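Chapter 6
Color in the Rooms We Live In

Before you read

Think of a kitchen you knew well as a child. Chances are that you can name its main color before you can remember where the plates were kept. Color tends to settle into memory that way, and in this chapter we will spend a good while asking how it does so, and what a person choosing paint might do with the answer.

When I began teaching evening classes in Fuvinley, I used to hand out a box of 200 paint cards and ask everyone to pick a favorite. It was great fun, and it taught my students very little! A card the size of a playing card is one thing; the same green spread over a large flat surface is quite another, and it will usually look stronger than you expected.
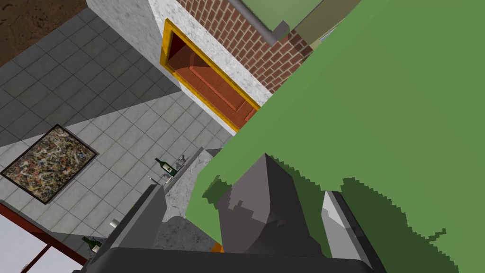

6.1 Area and strength

Painters have a simple habit that I would like you to borrow. They ask how much of a color there will be before they ask which color it is. My old colleague Rocío Cuesta painted her hallway in Ceton a deep yellow she had loved on a cushion, and by October she had painted it over again in cream – the cushion, I am glad to say, she kept.

A large area of color also changes what is near it. Grays are the most easily swayed. Put a plain gray beside a strong green and many people will see a faint pink in it, though the gray itself has not changed at all. We call this simultaneous contrast, and you will meet the term again in Chapter 7. Stone and marble, black trim and silver fittings all deserve a second look once a bright color has joined them.

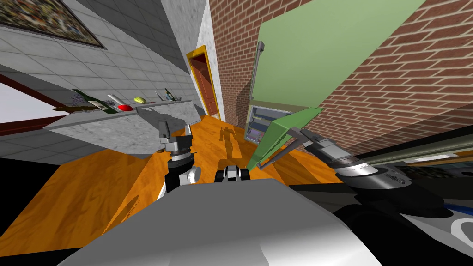 6.2 Trying it for yourself

For this exercise you will need 2 sheets of gray paper, one large sheet of green and one of red. Cut a small square from each gray sheet and lay one on the green and one on the red. Step back a few paces, take your time, and write down what you see before you compare notes with a neighbor.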